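Clearing and Washing Down a Shared Table

Posted by Veerle Van Dijk, 9/21/19
Filed under: Surfaces, Small Rooms

This procedure covers a wood-topped table that serves as a desk during the day and as a place for meals and small washing jobs the rest of the time. It applies to sealed or varnished tops only. For oiled tops, use the method in the August post.

What you need

- A plastic basin, round, wide enough to take a ladle or serving spoon
- A microfiber cloth with a hanging loop
- A second cloth for drying
- Dish soap
- A tray or shallow box for items that belong in another room

Fill the basin before you move anything. Keep the water shallow. A full basin slops when it is slid across the table, and water left standing at a seam or a cable opening will get under the finish. For a basin of ordinary size, 1000 ml is plenty. Use plain water for rinsing utensils and add soap only for the wipe-down.

Sort by destination and ignore size. Bathroom items go on the tray first, then drinks, then desk equipment. Utensils go straight into the basin, bowl end down, with the handle resting over the rim so that it can be picked up without reaching into the water.
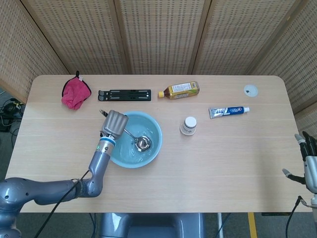

Before sorting: toothpaste, drink bottle, and folded stand still on the table, ladle in the basin.

Step 1. Close every cap. Check bottles that are lying on their sides before you check the upright ones. Stand drinks up and move them to the kitchen. Toothpaste goes on the tray with the cap tightened.

Step 2. Read the labels on small bottles. Vitamin and supplement containers look much alike from above, and they should go back to the cabinet they came from. Do not decant them to save space.

Step 3. Fold laptop and tablet stands flat and wipe both faces with a barely damp cloth. Slots collect dust along the inner edge. Run a folded corner of the cloth through each slot once in each direction.

Step 4. Wash the ladle, dry it, and put it away. Lift the basin off the table with both hands and empty it. Refill it with 1000 ml of warm water and a few drops of dish soap.

Step 5. Wring the cloth until it no longer drips. Wipe from the back edge toward you in overlapping passes. On a table with rounded corners, follow the curve with the flat of the hand. Straight passes miss the outer inch.

Step 6. Clean cable grommets separately. If the cover lifts out, remove it and wash it in the basin. If it does not, go over it with a dry cloth. Never pour or squeeze water near the slot.

Step 7. Dry the whole surface with the second cloth. Rinse the first one and hang it by its loop. A cloth left in a heap on the wood will hold moisture against the finish.

Screens behind the table

Woven folding panels trap dust in the openings. Brush them from top to bottom before washing the table. Wooden frames can be wiped with the same wrung-out cloth. Keep the weave itself dry.

Storage

Geert Dierckx keeps his basin upside down on the shelf under the sink with the cloth hung beside it. A 50 cm shelf holds the basin and the tray side by side.

Comments on this procedure can be sent through the Clellau contact form. Include the type of finish on your table.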